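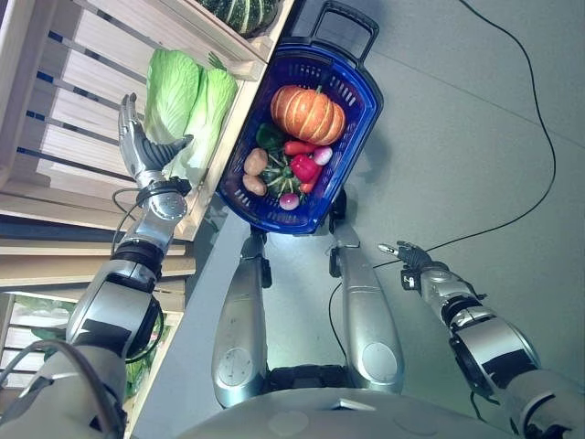
Open afternoon at Zidetti: your questions

I've had the same handful of emails over and over since we put the November date up, so I'm answering them all in one place. I run the visits and I'm the one at the door with the clipboard.

What will I get to see?
Mostly the grocery demo. There's a wooden produce shelf like the one in your supermarket, a blue shopping basket, and a robot with two arms and proper fingered hands that does the shopping. Cabbages, peppers, radishes, a pumpkin if we can get a nice one. After that we walk you over to the bench where the spare hands get taken apart, and Raimo Mäkelä will happily talk tendons and motors until I drag him away.

How long is it?
The tour takes 40 minutes and then there's coffee. Groups start at 2 and 3 in the afternoon, and the building closes at 5.

Why vegetables?
I asked that too when I started! Said Hegazy, who sets up the demos, says no two cabbages are the same shape, and that's a good headache for a robot hand. A box has flat sides and corners. A napa cabbage is all crinkly leaves at one end and thick ribs at the other, and you don't want it squashed.

Does it ever drop anything?
Oh yes. Radishes are the worst, they're small and they roll. We leave the tries that go wrong in the demo, so don't be surprised if you see one.

Can I pick what it goes for?
Usually! If Said has time he'll take requests from the shelf. Kids nearly always shout for the pumpkin.

Can I shake its hand?
Sorry, no. Please stay behind the tape while it's switched on, and watch your feet near the cables on the floor. There's a hand on the bench that isn't attached to anything, and you can hold that one as long as you like (it's heavier than you'd think).

Is it okay for small children?
Yes, as long as they're with a grown-up. It isn't very loud, though the motors do whine a bit.

Can I take pictures?
Go ahead, video too. Just no flash while the demo is running, please.

Where do I park?
Use the Warnico lot across the street and come in by the side door. The front entrance belongs to Juntunen and they can't let you through to us.

Do I need to book?
Please do, it's free but the room is small. Reply to your invitation email with your name and which group you'd like. If you can't make it after all, drop me a line so I can give your spot to someone on the waiting list.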